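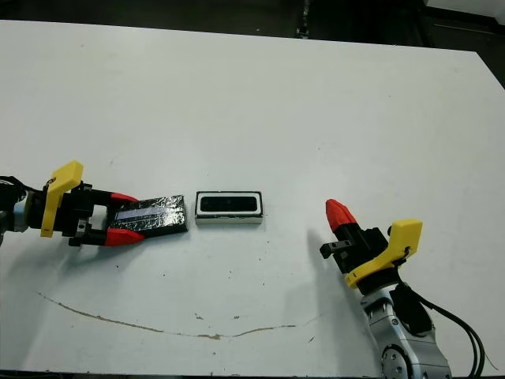
Two-arm packing task, wrapped block keeps ending up crooked in the tray
Clorkville Robotics Club forum > Student projects > Muriithi team

jchauvin
23 July 2022
We have the two-arm setup running the packing task for the summer project. Left arm picks up the foil-wrapped block, brings it over the tray and lets go. Right arm is supposed to nudge it square and then hold the tray while the left backs off. We recorded 55 demos this week and trained on those overnight. The pick is fine. The drop is bad. The block lands with one end up on the rim and the right arm pushes it further out. Anyone got ideas before we record more?

drarkalano
How many steps did you train for, and are all 55 demos from the same person?

jchauvin
Two people, me and Hefin. I'd have to look up the steps, he started the run.

hmostyn
It was the default config, I didn't change anything. I grab the block near the end and Josiane grabs it closer to the middle. That could be part of it.

briritz_shop
That's your whole problem. Pick one grip and throw out the other half. We had the same thing in February with the battery task and it went away once one person did all the demos.

jchauvin
I don't want to throw out half. We only get the room three evenings a week.

drarkalano
Don't throw anything out yet. Mixed grips are OK if there are enough of each. With 55 total there aren't. I would get to 200 and see.

briritz_shop
200 bad demos is worse than 30 good ones. Also the foil. It's shiny and it changes every time you squeeze it, so the camera sees a different object by the end of the evening. Wrap it in something matte.

hmostyn
The foil is in the task sheet so we can't swap it. Everyone in the class has the same one.

briritz_shop
Then rewrap it fresh every 12 runs or so. Still say one grip.

tallgrass
Question from somebody who only did the one-arm version – does the tray move when the block hits the rim? Ours used to slide a little every time and we blamed the policy for a week.

jchauvin
It does slide. The right arm waits off to the side until after the drop.

tallgrass
Have the right arm hold the tray first, then drop. One finger on the rim is enough.

drarkalano
Agree with that. It means new demos though, the old ones won't match the new order.

hmostyn
So briritz gets his wish and we lose the old ones anyway.

briritz_shop
Keep them in a separate folder. You can compare later.

jchauvin
OK. Plan for Monday is right arm on the tray first, end grip only, Hefin and me both using the same grip. I still think two people is fine if we agree on how to do it. Will post the success rate when we have one.

briritz_shop
Two people is not fine but good luck.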